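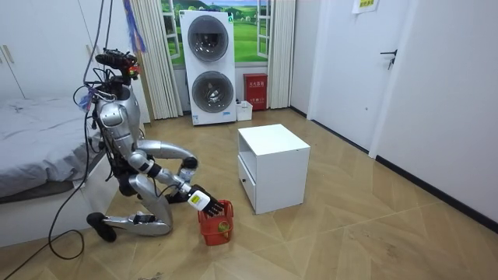
A red plastic basket on a parquet floor.

Looking after a parquet floor
Household tips from the Cloststead Tenants' Newsletter

Most damage to wooden floors comes from grit and water. A floor that is swept often and mopped seldom will keep its finish for years.

Sweeping
Use a soft broom or a vacuum cleaner with the brush head down. A rotating beater bar will scratch the finish, so switch it off if your machine has one. Work along the length of the blocks where you can. The edges by the skirting collect the most dust and a dry paintbrush gets it out.

Washing
Wring the mop until it no longer drips. Two litres of lukewarm water is plenty for a living room, with a small squirt of pH-neutral floor soap. Don't use vinegar, washing soda or a steam mop. Change the water when it turns grey and wipe over with a dry cloth afterwards.

Marks and spills
Black heel marks come off with a clean tennis ball or a pencil rubber. For candle wax, hold a bag of ice on it for a few minutes and lift it with an old bank card. Ink should be dabbed, never rubbed. White rings on a waxed floor often go with a little more wax on a soft cloth. On a lacquered floor leave them alone for a day or two first.

Small gaps
Gaps that open in winter usually close again by June, so don't fill them while the heating is on. If one is still there in summer, use a flexible filler in a matching shade and keep it off the face of the wood.

Loose blocks
Lift the block, scrape off the old adhesive and brush out the hole before you glue it back. Put a sheet of baking paper on top and then a stack of heavy books, and leave it overnight. Older floors in the Stamcombe flats were laid on bitumen. Don't sand or scrape that yourself. Ring the repairs line.

Furniture
Felt pads go under every chair leg and need replacing when they flatten. Rubber-backed mats can stain lacquer, so choose a woven backing.

Ratree Nakpan at flat 31 has a spare tin of clear paste wax and a buffing brush to lend. Knock after 6 pm.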